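FOR RELEASE 02/07/2023

Lolter puts its hand-held grippers through a month of laundry, and shares the results

Hi, I'm Kelly Barbosa and I run the test group at Lolter. Our press office usually writes these, but Duygu Bayram in that office read my notes, said they sounded more fun than her draft and handed the whole thing back to me. So you get the long version!

We make hand-held grippers, the kind a person squeezes to record how a cloth is picked up, pulled and folded, so that a robot arm can learn the same job later. Customers keep asking us which fingers they should order for clothing. I never had a good answer, only a hunch (and my hunch was wrong, I'll get to that). So we set out to compare two finger shapes on the same pile of clothes, with the same people doing the folding.
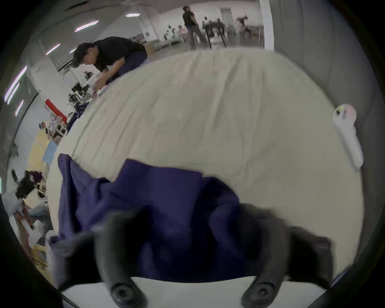

We called the project Clatuvlow, for reasons that made sense over lunch. The two shapes were our curved finger, which is rounded and thick, and a straight flat jaw designed by Karabulut, the machine shop that has cut parts for us from the start. Recep Işık set the rules. Every folder used both shapes, every garment got both shapes, and you couldn't swap to your favorite halfway through because a sleeve was annoying you. People tried.

We logged 2000 folds in all. The first 200 were practice and we threw them out, which hurt a little, but you could tell from the recordings that folks were still learning where their thumbs went. After that things settled down and the numbers started to mean something.

My hunch was that the flat jaw would win everything. It does win on seams and hems – you can slide it along a table and come up with one layer of fabric, which is the hard part of folding a T-shirt. But on big soft things the curved finger was better, and by more than I expected. It rolls the cloth up into the grip, so you don't have to be so careful about where you start. Of the 2000 folds, 1616 were good enough on the first grab to keep without a redo, and most of the redos came from the flat jaw losing a thick fold partway through a pull.
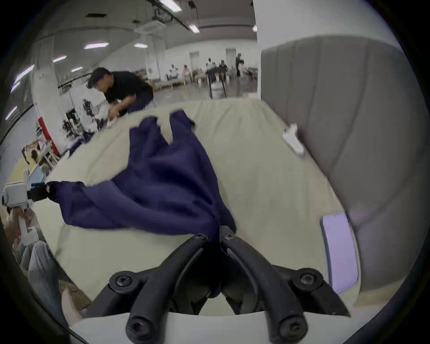 Then there's the question of reach. Aslı Karakaya, who did more folding than anyone on the team, kept telling me that a table test alone would fool us, and she was right. On a wider surface you lean, your wrist turns, and the grip angle you practiced so nicely is gone. The curved finger forgives that. The flat jaw wants you square to the cloth, so we've asked Karabulut for a version with a slightly tilted tip. We'll run it against the first one when it comes in.

We also changed the tracking controller partway through planning. Chathurika Dissanayake compared ours with the one from Dridano, and the Dridano unit held its position better when two people worked close together, elbows and all. We went with theirs. No hard feelings, our own engineers picked it!
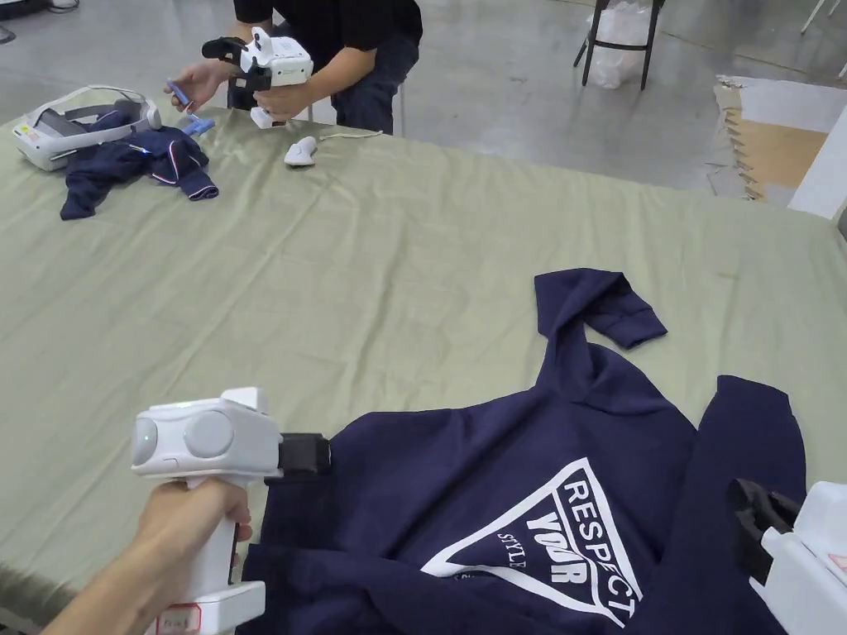 Will the finger sets be sold separately?
Both shapes will ship as add-on sets that fit the Lolter grippers customers already have, and the price is 197 dollars a set. You swap them with the small hex key that came in your box.

The recordings from Clatuvlow will go out to customers too, with the redos left in and marked. Recep argued hard for that. A failed grab on a thick hem is useful to look at, and we learned more from those than from the pretty ones.

Orders for the curved set open in February, with the flat set following once we've seen the tilted tip. If you'd like to try both before you choose, write to Duygu Bayram at the Lolter press office and she'll set up a visit. Bring a sweater you don't mind lending us for an hour.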